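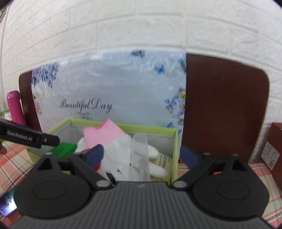

Can a machine tidy a box of odds and ends yet? I have been asking some version of this since February, when my sister sent me a video of a robot folding a towel and asked when she could have one. My answer then was "not soon". I have read a fair bit since, and my answer now is "not soon, but I can tell you why".

Take the sort of box most homes have somewhere. A glove, a packet, a clear plastic tub, something flat leaning against the side. A child of five could empty it on to the table and put it all back. For a machine, each item is a separate problem. The tub is stiff but see-through, and cameras have always struggled with see-through things. The glove has no fixed shape at all. Pick it up by a finger and it hangs one way, pick it up by the cuff and it hangs another. A packet crumples if you grip too hard and slides if you don't.

Then there are the walls of the box. Two fingers need room to open, and something lying flat against the side leaves them none. You or I would tip it forward with a fingertip without thinking. A machine has to have learnt that tipping comes first.

The way they learn, mostly, is from people. Somebody holds a gripper with a camera on it and does the chore by hand, over and over, and the recordings are used to train the robot. I like this approach because it starts with real clutter on a real tablecloth. The old way was to write out the rules, and there are no rules for a glove.

I did a small test of my own with a pair of kitchen tongs, which are a fair stand-in for two fingers. I gave myself 100 tries at lifting one thing out of a full box and putting it back without knocking anything else over. I managed 82. That is with my own eyes and brain doing the work, so I have some sympathy for the robot.

Sigrun Hellström, who used to work with me at Ghanem, thinks I am too gloomy. She points out that the packing line there has had an arm lifting cartons for years and it hardly ever drops one. True, but they are all the same carton. She says homes will follow within 2 years. I have said I'll buy her dinner if they do.

For now I would trust a machine with the floors and the dishes once they are in the rack – and I'd keep the drawer of bits for myself. I'm going to try the tongs again next week with a wet sponge and a bunch of keys.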